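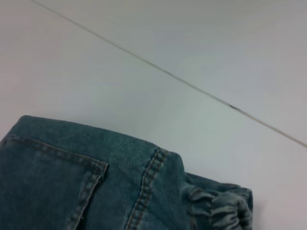 Pirnis Archival Print Sleeve, Style 457

Clear polyester sleeve for storing and handling old family photographs, cabinet cards and postcards. Open on one long side. Contains no PVC, plasticizer or surface coating.

Specifications
Material: uncoated polyester film
Closure: none
Open side: long edge, with thumb notch
Pack size: 238 sleeves
Inner dividers: 9 per pack, unbuffered card
Country of assembly: see carton label

Use
Insert one print per sleeve. Two thin prints may be stored back to back if a divider is placed between them. Do not use with flaking emulsions, hand-tinted surfaces or charcoal; static in the film can lift loose material. Tintypes with bent corners should go in a paper folder.

Write names, dates and places on the divider or on the outside of a paper envelope before the print goes in. Pencil only. Ink stamped on the back of a print can transfer to a facing print under pressure.

Mailing found or returned photographs
The sleeve alone is not a mailer. For shipping a photograph back to a relative, place the filled sleeve between two rigid boards -- the Jutemex flat board fits without trimming -- and tape the boards to each other, leaving the sleeve free of tape. Board grain should be crossed.

Compatibility
Fits the Weidemann upright box and the Kusach drop-front case. Does not fit three-ring albums. Sleeves supplied before May have a square notch; dimensions are otherwise unchanged.

Ordering
Sold by the full pack. Opened packs cannot be returned. Sample sleeves are sent on request, limit 2 per address. Questions on sizing go to Ayuba Agbeko at the order desk -- please give the height and width of the mount as well as the print.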